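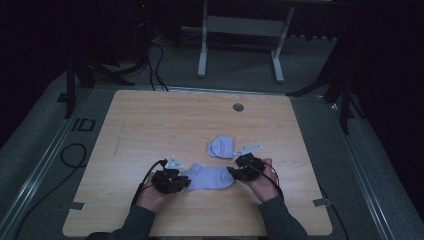

Lavender pair on the light wood table. One folded over toward the middle, one laid out flat near the front edge, toe to the right.

2022-09-07
Sock bench, Kinum folding notes, continued

Picking up where I left off, which was halfway through complaining about cuffs. I'm on the lavender pair now and I like them a lot more than the last lot. They're soft, the color is easy on the eyes, and you can see every crease in them, so when I fold badly I know about it right away. The black ones hid everything. I'd fold a whole row of those feeling pretty smug and then turn one over and find the heel poking out the side like an elbow.

Quick reminder of the three folds so I don't have to dig through the old pages:

Kinum flat: lay sock one out, lay sock two on top, toes together, fold in thirds, tuck the toe end into the cuff. Stands up in a drawer if you're lucky.
Thambiah: fold each sock over on itself first, separately, then stack. Bulkier. Looks a bit like a dinner roll.
Ball: what everybody's mother did. Turn one cuff over the whole bundle and throw it at the drawer.

I've more or less made up my mind about the ball. It's quick and the pair never comes apart, but it stretches one cuff and leaves the other one alone, and after a while you have one sock that stays up and one that lives in your shoe. Keeping it in the notes for comparison anyway.

The flat fold depends on how well the sock is laid out before you touch anything else. I keep wanting to rush that bit. If the sole is twisted even a little, the first third goes over crooked and by the second third you've got a parcel with a shoulder on one side. What works for me: toe end first, get it pointing straight, then work back to the cuff and pull it just enough that the leg part stops rippling. Don't try to get every wrinkle out! Knit wrinkles. I spent way too long on one sock this morning chasing a soft fold along the side and it came back as soon as I let go. Leave it, it disappears into the bundle.

Note to self on direction: I've been laying them toe right, cuff left, and folding from the toe. Tried it the other way before lunch and my hands hated it. I'd say pick one direction and stick with it for the whole batch, and write down which. The Rellosell sheet doesn't mention direction at all, so I added a line in pen.

On the Thambiah fold. I was ready to dislike this one and it's growing on me. Folding a single sock over on itself gives you a compact little lump that holds its shape as long as you don't breathe on it. The thing to watch is where the ribbing finishes up. If the ribbed part is on the outside, the lump wants to open again (springy). Tucked inside, it behaves better. Want to try that on something with a longer leg before I say so in front of other people.

Length check, for whoever wanted it: finished flat folds in the black cotton came out at nearly 15 cm before the tuck. Too long for the narrow Travura drawer insert, fine for the wide one. Folding in quarters fixes the length and makes them fat. Haven't measured lavender yet.

Table stuff. I'm very happy with this top. The rounded corners are kinder to the knit than the old bench, where I snagged two perfectly good socks on one splintery corner, and the pale grain is smooth enough that a sock slides when you nudge it. Maybe slides too well. When I pull at the cuff the whole sock comes along for the ride, so I've been holding the toe end down while I straighten the rest. A cloth underneath would stop that, but then the cloth wrinkles too and you're smoothing two things. Trying without for now.

There's a faint slanting line on the left part of the top, looks like pencil. I don't remember drawing it and it doesn't line up with anything I do. If it's somebody's reference mark please tell me before I go at it with an eraser.

The round cable hole toward the back is fine where it is as long as finished work doesn't get parked on it. A folded pair sitting half over the hole tips and starts to open up. I'm keeping the stack to the middle and left.

Count so far for the Kinum sheet is 202 folds logged, all types together. I had written down a bigger number yesterday but I'd counted one page of the black ones twice — sorry, fixed in the margin. Ball folds are overrepresented because they're so fast, so the next session should be flat and Thambiah only until the columns look more even.

Things I still want to get to:

Pale socks against the pale top. Lavender is OK, I can find the edge easily. Cream might be annoying. We have six cream pairs in the Travura box and I'd like to do those next while the light is good.

Laundry softener question. Same socks, washed with and without, then the flat fold. I think softener makes the tuck slip out. Only a hunch.

Drawer test. Leave a row of each fold standing in the insert, open and shut the drawer as you normally would, check again in December. Need to label the rows properly this time (the sticky notes fell off).

Ankle socks. Not enough leg for thirds. I've been folding those in half and hoping. Needs a proper line on the sheet.

Supplies: out of the small bins, and the good pen is missing again. Going back to the lavender ones now, flat fold, toe right.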